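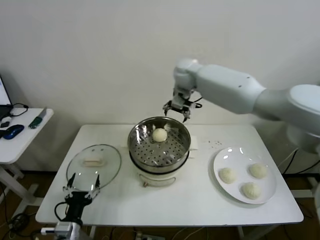 steamed-buns-tabletop

Notes and clips for one small kitchen job: bun out of the steamer, bun on the plate. Part of the Tritumico kitchen set. README is still rough, will clean up in June.

What's on the table

- electric steamer pot, white base, knob on the front
- steel steamer basket with round holes in the bottom, sits on the base
- glass lid, metal rim, small beige handle in the middle
- big white plate, wide rim
- round white bun

Table is white too. Cream buns on white plate on white table, so go easy if you adjust contrast.

What's in the set

2,000 clips total. 300 of them have lid handling, the rest start with the lid already off. 121 are marked "redo" in the sheet, mostly dropped or squashed buns. Keep them or skip them, your call, but dont mix them in with the good ones without the flag.

Folders

bun_to_plate/ basket to plate, one bun
lid/ lid off, lid back on
redo/ see above
sheet.csv one row per clip

Columns in sheet.csv

clip, task, lid (on/off), buns, result, note

The note column is free text and it shows. "Ollska plate" and "big plate" are the same plate. "Bermudez" and "Bermúdez" both mean the bakery batch, not fixed yet.

Known problems

- steam fogs the lid in some lid/ clips, handle is hard to make out
- glare on the plate rim, overhead lights
- a few rows say result = ok where the bun ended up half on the rim. Working thru them
- Flokton export drops the accents in the notes, open the csv as UTF-8

Use

Free for teaching and research. Please keep this file with the clips. Questions or wrong labels: Consuelo Figueroa, put the clip number in the subject line.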